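Brass on the Table: Melenel Street Sale, Vilbridge

The church hall sale opens at 9 in the morning, and by 12 the good lamps have gone. Candlesticks hang on longer. People pick one up, say "ooh, heavy," and put it back.

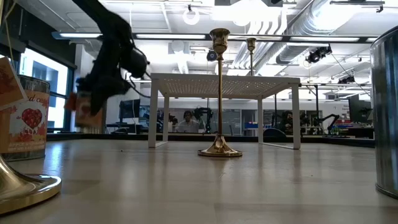 My own rule is no more brass until I've polished the brass I have, a rule I have broken every September since 2000. Tall ones suit a mantel. Short ones suit the back of a closet, where mine live.

Prices are on the tags. Haggling is allowed, though sighing loudly at the cash box has yet to work for me.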